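Speaker notes: Getting Home After Dark
Ieuan Parri, student safety night, Beddoe Hall, August

Slide 1
Hi everybody, thanks for coming out! Say where the exits are. Phones can stay on, we'll need them in a minute.

Slide 2: the walking escort
I love this program and I want you to use it. You call, and a trained student pair in green vests meets you at your door and walks you wherever you're going on campus (yes, even if it's just to the parking deck!). Last spring they did 200 walks. This fall we have 64 walkers signed up, so waits should be a lot shorter.
Pause. Ask who has used it. Let one or two people talk.

Slide 3: where the lights are
Show the map. New lights are in along the Cerano lot and the path behind the library. The Asto Street side is still dim past the bike racks, so take the longer way by the bus stop for now. If you see a light out, text the pole number to campus security. They've been great about fixing them.

Slide 4: try it now
Everybody save the escort number. Wait for it, this takes longer than you'd think. Then pair up and practice the call: where you are, where you're going, what you're wearing.

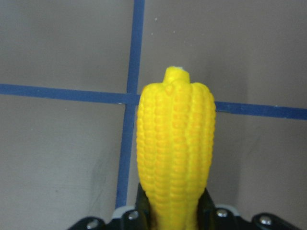

Walk the room while they practice. Good ones from last time: somebody gave the nearest building AND the door number, which was perfect.

Slide 5: late shuttle
Prollumard loop runs until 3 a.m. now! Free with your ID. Drivers will wait until you're inside if you ask.

Questions. Sign-up sheet for new walkers is by the door, training is one evening, and there's pizza.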